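Lessons by hand at Zirnis

The training room at Zirnis opens at 8, and by then the first person is usually in the chair with a controller in each hand. The job this month is tidying an office: straightening cushions, picking things off seats, putting them where they belong. A person does it through the robot, and the robot keeps the record.

Zirnis sells service machines to firms that run shared offices. It used to write out each movement in code. Now it pays people to show the movements, and a model is trained on what they did. The company wants 3000 good runs before it lets a machine try a new task alone. A simple pick might need only 500.

Staff use two methods. In the first, the operator takes hold of the arm and moves it through the job, with the motors slack enough to follow. In the second, the operator stands back and drives it by remote control, watching the view from the wrist. The second is slower to learn. Most beginners close the gripper too early, or come in too steeply and bump whatever they are reaching for.
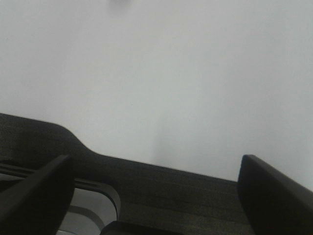 Lucienne Aubert

From the wrist, a room looks odd. The two black fingers take up the bottom corners of the view, and past them there may be only dark grey fabric and a pale wall. Operators learn to judge distance from very little. They are told to go slowly, to stop when unsure and to leave the fingers wide until the last moment.

Bad runs are thrown out, though runs with a small mistake that is then put right are kept. Zirnis says these are worth having, as the model also needs to see how to recover. Sessions last under an hour, with a break after each. The next task on the list, due to start in September, is folding blankets.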